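Brurkton Automation Lab
Pre-opening safety check, open day demonstration

Date of check: 06/07/2020
Checked by: Viktória Borbély
With: Rin Takagi (operator), Kálmán Fodor (building)
Area: Finley Room, tabletop arm station
Result: Pass, with two items to fix before doors open

Rating key: OK / FIX / N/A

1. Floor and access

1.1 Walkway from the main door to the station clear. OK
1.2 Visitor line taped on the floor. FIX
Comment: The tape on the window side has lifted at one corner and is a trip hazard. Kálmán will replace the whole strip, not patch it.
1.3 Barrier posts in place on the three visitor sides. OK
1.4 Fire exit door opens fully. OK
Comment: Last December we had coat racks in front of it. Racks are in the Salgado corridor this time and should stay there.
1.5 Extinguisher on its bracket, tag current. OK

2. Power

2.1 Arm controller on its own outlet. OK
2.2 Extension cords off the floor where visitors walk. OK
2.3 Toaster oven not connected to power. OK
Comment: It is a prop for the kitchen tasks. Rin keeps the plug taped to the back leg of the table. Please look at it again after lunch.
2.4 Cables on the arm not pinched through the full range of motion. OK
Comment: Rin ran the arm slowly to each limit while I watched the cable. Nothing caught.

3. Stops and limits

3.1 Operator stop button works. OK
3.2 Second stop button, visitor side, works. FIX
Comment: It works, but it takes a hard push and the label has worn off. Csaba Hegedűs has a spare in the Finine cabinet. Swap it and test again before the first group.
3.3 Speed set to demonstration mode. OK
3.4 Arm stays inside the table area with limits on. OK
3.5 Restart needs a key. OK
Comment: One key, on Rin's lanyard. If Rin takes a break the arm is off - no handing the key over to whoever is standing there.

4. Table and objects

4.1 Table stable, feet locked. OK
4.2 Objects free of cracks and sharp edges. OK
4.3 No glassware among the loose objects. OK
4.4 Toy food kept on the table and put away between groups. OK
Comment: The strawberries are small. With young children expected, Bianka Hajdu will stay by the table at every changeover and check that the toys are all there.

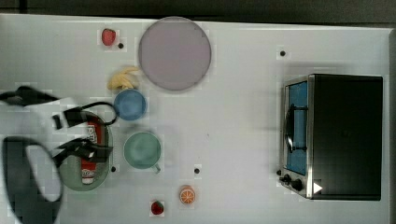 4.5 Gripper fingers tight, no loose screws. OK
Comment: Checked by hand with the arm powered down.
4.6 Objects reset by the operator only, arm stopped. OK
Comment: People always want to help when something rolls off. Ask them to leave it on the floor.

5. Visitors and staff

5.1 Group size limit posted at the door. OK
Comment: The limit is 9 per group, adults and children together.
5.2 Two staff at the station whenever the arm is powered. OK
5.3 Short safety talk given before each run. OK
Comment: Csaba read his through for me and it is fine. He should also point out the second stop button.
5.4 First aid kit at the front desk. OK
5.5 Emergency extension posted next to the phone. OK
Comment: Dial 866 from any desk phone.

Open items
1.2 Floor tape - Kálmán
3.2 Visitor side stop button - Csaba

Both to be signed off by me before the arm is switched on for visitors.

V. Borbély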